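February 15, 2019

We buried my uncle Szymon Sowa last week, and a few people who couldn't get to Skastidthorpe have asked me to write something down. I'm not much of a writer but I did say a few words at the service, so this is mostly that, plus some things I left out.

He was my mother's older brother. On paper he was Szymon, but hardly anyone in town could say it to his satisfaction, so for most of his working life he was Simon at the plant and Shy to his friends. He wasn't shy. He would talk to the person ahead of him at the post office until they had both missed their turn.

He came over when he was five, with my grandparents and one suitcase that is still in my mother's attic. He left school early and went to work at Lindemann, who made parts for farm pumps. He started out sweeping the floor and ended up running the repair bench, and he was there for 40 years. When he retired they gave him a clock. He took it apart that same weekend and it ran slow from then on, but he kept it on the kitchen wall and set it forward every morning before his coffee.

A lot of the people at the funeral were from the bench. One of them told me that my uncle had a drawer of screws he had picked up off the shop floor over the years, and when the place changed hands he tried to give it back to the company. The new manager didn't know what to do with it. The drawer went home with my uncle, and I have it now.
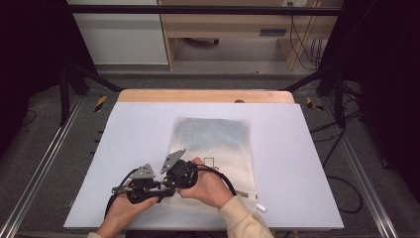 Both hands on the gripper, one underneath.

The other thing everybody brought up was the singing. He sang bass in the church choir and also with a group of men who called themselves the Kasturico, after a song none of them could find the words to. They met in the back room at Stulletti, the restaurant on the corner by the bridge, and sang for their supper once a month. The food was never very good. My aunt used to say she could hear him coming home from two streets over, and she'd put the kettle on when he got to the second verse of whatever it was.

She died nine years before he did. He stayed in the house and learned to cook four dishes. If you went over for dinner you got one of the four, and he would tell you which one it was on the phone so you could bring the right bread.

I should say something about the lottery ticket, as people keep asking. Yes, it's true. He won 2793 dollars one March, which was more money than he had ever been handed at one time. He gave 1000 to the church for the roof and bought a secondhand accordion with some of what was left. He could not play the accordion. He took lessons for a while from a woman at the library and got as far as one waltz, which we all heard many times. The rest went to my cousin for her car, and he asked her not to tell anyone. She told me the same day.

He wasn't always easy. He held a grudge against a neighbor over a fence for most of my childhood, and he and my mother once went a whole winter without speaking over something neither of them would explain. Then one morning his truck was in our driveway and he was clearing the snow off our steps. She made him eggs. I never did find out what it was about.

The last few months he was in the care home and didn't like it much, but he liked the nurses. He taught two of them to sing the low part of a carol. They came to the service on their break and stood at the back in their uniforms – my mother noticed them before I did and went and got them seats.

Father asked the choir to leave the end chair in the bass row open that day, with his folder on it. They sang the one he always asked for. It sounded thin without him.

My mother would like to thank everyone who sent food and cards. If you have any pictures of him from the Lindemann years, please send them to me, we have hardly any. The accordion is still at the house if anybody wants it.

6 comments
Share this post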